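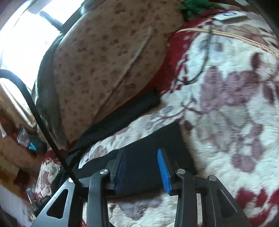 Spyros Drakos, in his comment on our first draft, objected that a bedroom cannot be studied as one single place for sleep, as many tenants in small flats also eat, work and receive guests beside the bed. We accept this remark and have changed our question. In the present section we ask how people in one-room flats mark the hour when the room becomes a place for rest.

The interviews were made in February in two buildings, Mokimmont and Koutsoukos. In total 50 tenants took part, of whom 13 had worked night shifts during the past year. Each tenant kept a sleep diary for 6 weeks. The Ollow building was left out, as its flats have a separate sleeping area and could not be compared fairly.

Most tenants described a small change which they repeat every evening. They close the laptop, turn down the cover, or change the colour of the light. Night workers described the same habits in the morning, but they also spoke more often of noise from the neighbours. One tenant of Koutsoukos told us that she makes the bed as soon as she gets up, "so that it is a sofa until dinner". We did not find that the size of the flat alone explains these answers.

Figure 2. Bedding in a sleeping space.

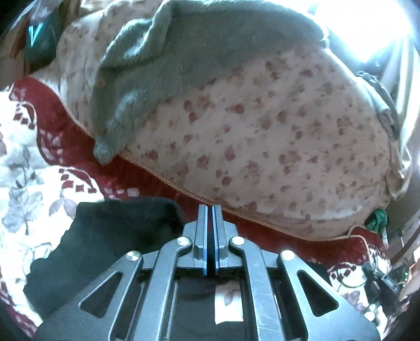 4.3 Limits of the diaries

The diaries were filled in by the tenants themselves, and a late entry cannot be told from one written on time. Three tenants of Mokimmont left out the hours of their naps. We kept their interviews but did not use their diaries in Table 4.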